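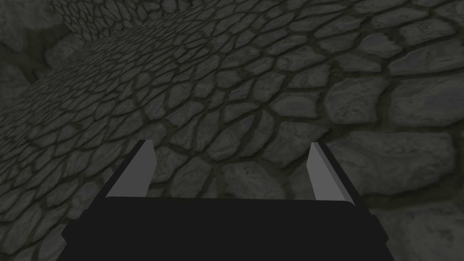

20 February 2020

Pickup trials for the floor-tidying job, simulator only. Question is still the one Edin wrote on the whiteboard: can the arm clear small stuff off a rough floor well enough that a person doesn't have to go over it again? Kitchen tile was fine last week, so I moved to the cobble ground, which is the closest we have to the entryway and patio floors Miettinen keeps asking for. From the wrist view with the fingers wide open, the stones and the joints between them are all gray on gray, and the only really clean edges are the two light finger pads. The light is dim and even, no strong shadows, so there isn't much to tell the depth code where a stone rises and where the mortar drops. Same stone also reads very different in size depending on where it sits in the view.

Setup: Pisus arm model, stock two-finger gripper, straight pads. Grasp planner is the Bornis build from the start of February, no changes. Objects were the usual chore set: clothespin, sock, bottle cap, toy block, spoon. 30 tries on tile, 30 on cobble, same seeds for the object drops.

Results:
Tile: 28 picked and binned.
Cobble: 16 picked and binned.

Of the 14 misses on cobble, most were the bottle cap and the spoon. Cap lands in a joint, planner takes the height of the stone next to it, fingers close above the cap. Spoon bridges two stones and the planner likes the handle end, then one pad touches down first and pushes it away. Sock was never a problem on either floor. Block missed twice, both times because the arm went for a stone. The segmenter called a rounded stone a block with high confidence, which I want to look at before anything else.

Run time was poor. Full cobble set took 448 seconds of sim time, and Jarmo Räsänen did the same 30 objects by hand on the real patio with a bucket while I was still writing the log. He says to put that in, so it's in.

Things tried after the main set:
- Lowered approach speed by half. No change in picks, slower.
- Let the fingers touch ground and slide in for the cap. Got it 2 times, then jammed a fingertip in a joint and the sim threw a contact error.
- Turned off the confidence cutoff. Worse, it grabs at stones constantly.

My view for now: smooth indoor floors, yes, as long as somebody is okay with it being slow. Rough stone, no. I would not tell Miettinen anything else at the review.

To do:
Retrain segmenter with cobble crops as negatives (me).
Ask Edin Nikolaidis if the Tornus compliant fingertips have a usable model yet.
Add a brighter, angled light and rerun the same seeds, to separate the lighting problem from the stone problem.
Check whether the contact error is ours or the simulator's. Log is saved with the cobble run.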